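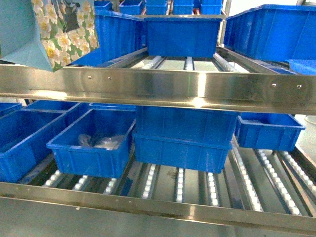

Figure 3. Flow rack with blue plastic bins on two roller levels; a floral paper bag hangs in front of the upper level.

Publications > Handling and Logistics > Clillach Study > Section 4

Abstract Full text Figures References Cite

4.2 Bin return and bag placement at the flow rack

The second group of chores was drawn from the packing area at Clillach. Two tasks were scored: returning an empty bin to a given lane of the rack, and setting a paper bag down inside a bin without creasing its side panels. Both are done by new staff on their first morning with almost no instruction. The rack type is shown in Figure 3. The shelves are made up of parallel roller tracks which slope back behind a polished steel rail, and a bin put down carelessly will either roll away or come to rest across two lanes.

Each task was attempted 100 times by the Gresari controller, giving 200 scored trials. A trial was counted as a success if the item was released in the correct place and did not have to be touched again by the operator. Scoring was done by Frei and Melnyk separately, and disputed trials were settled by Sutter.

Bin return was the easier of the two. The rolled rim gives a good edge to hold, and the ribbed walls are stiff enough to take an uneven grip. Most failures came at release. When the front edge of the bin was let go before the base was flat on the wheels, the bin turned and jammed against its neighbour. Nested bins caused a different fault: the depth estimate treated two stacked bins as one tall bin, and the arm then lifted both. A height check removed this fault for full stacks but did little where the bins were only partly nested.

Reflections from the steel were a lasting problem. Bright bands on the rails were at times read as gaps, and the planned path was then set too low. Gruber's masking step, described in Section 3, reduced the effect – at the cost of a slower approach. Clear plastic left in the bottom of a bin, as in the open bin on the lower shelf in Figure 3, was often missed altogether and the bin passed as empty.

Bag placement remains well short of useful. A hanging bag swings and tilts, and it hides the bin it is meant for during the last part of the move. The controller has to rely on a position stored earlier, which is no longer valid if the bin has moved on its rollers. Slower motion reduced the swing but not the error in position. The Bistus wrist sensor gave a clear signal when the bag touched a rim, and we expect to use this signal to trigger a second attempt in the November trials.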